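What the second arm really cost (a budget post, sorry)

Tue 11 January · 7 comments · 400 shares 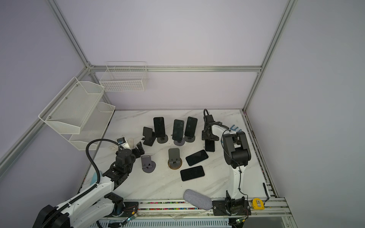
So I promised a few of you in December that I'd write up the money side of the bench, and then I kept putting it off because it meant opening the spreadsheet. The spreadsheet is not a happy place! But three people have now emailed to ask what they should set aside for a two-arm setup at home, and I'd rather answer once, with real numbers, than keep typing "it depends" at everybody.

Quick background if you're new. I've been running one arm for a good while, and last year I decided I wanted two working together on small everyday stuff, mostly phones and phone stands at the moment. Picking a phone up off a flat table and getting it to sit in a stand is a lovely annoying little job. The phone is thin, it's slippery, and the stand slides away from you if you so much as breathe on it. One arm can sort of manage. Two is where it gets fun.

I started out with a budget of 3843 dollars. That weird number is what was in the savings account I'd named "arm," and I had a rule that when it was gone, it was gone. (I kept the rule. Barely.)

The second arm was the easy decision. I bought it from Vogler, same as the first, mostly so I could run the same software on both and not lose a month of evenings. I did look hard at a used pair on the Cledley forum, and they were tempting, but the seller couldn't tell me how many hours were on the joints and the cables looked tired in the listing. Used arms can be a great deal if you can go see them move. These were a nine hour drive away, so no.

Then the frame. Oh boy, the frame. I figured aluminum rail was cheap because each piece is cheap, and each piece IS cheap! What gets you is the brackets, the little nuts that slide in the channel, and having things cut to length. I paid 1190 for the frame once all of that was in, from Damisell, and I had penciled in a third of that. If you take one thing from this post, price your corners before you price your rails. Count every single joint on your sketch, then add a bag of spare hardware, because you will drop a nut into the channel at the wrong end and you will say words.

Could I have skipped it and clamped both arms to a desk? Sure, and I did for a while. Every time one arm moved fast the desk wobbled and the other one missed. With the rails I've got something solid to bolt to, plus somewhere to hang baskets and run cables, and that last bit matters way more than I expected. I have a cable chain up one side and a slotted tray along the front and I would buy both again tomorrow. Loose cables ate more of my weekends than any software bug.

The tabletop is white with a gray marble pattern, which I picked purely because I liked it. It scuffs. I don't care much, but if you do, go look at a sample in person and drag something across it.

Stuff I forgot to budget for, in the order it hurt: shipping on the rails (long boxes, horrible), grippers, a second power supply, a wrist device mount that I broke and had to reorder, and the things for the arms to pick up. You want a bunch of different stands if you're going to learn anything, with different backs and bases, and it adds up quicker than you'd think. Ask your family for dead phones before you buy any. Ask at work too. People have drawers full of them and are weirdly happy to hand them over.

Things I'm glad I didn't buy: the fancy quick-change tool plates, the enclosure doors, and the service plan. Arne Fröhlich left a long comment on my last post arguing for the service plan, and he makes a fair case if the arms are earning you money. Mine are not. Mine cost me money and make me happy, so I put 400 in an envelope for repairs instead, and if nothing breaks by summer it turns into a camping trip.

As for this year, I've got a short list and I'm trying very hard to keep it short. First is better lighting, since the evenings are dark and a dark phone screen on a pale table is harder work than it should be for everybody involved. Second is a spare gripper, just one, to sit in a box. Third is a ticket to Vukatville in the spring, where I hear there's a swap table with rail offcuts going for next to nothing. I'm bringing an empty suitcase and a tape measure.

If you're starting from zero, my plan would be: buy one arm, clamp it to the heaviest table you own, and use it for a few months before you spend anything on a frame. You'll find out what you reach for and where the cables want to go. Then draw the frame on paper, price it, walk away for a week and price it again. I changed mine twice in that week and saved a nice chunk on rails I'd put in for no good reason at all.

I'm happy to send the spreadsheet to anyone who wants it, just leave a comment and be kind about my column names. Next post will be about the stands, and which ones have been driving me up the wall.

7 comments | Share this post | Contact | Back to top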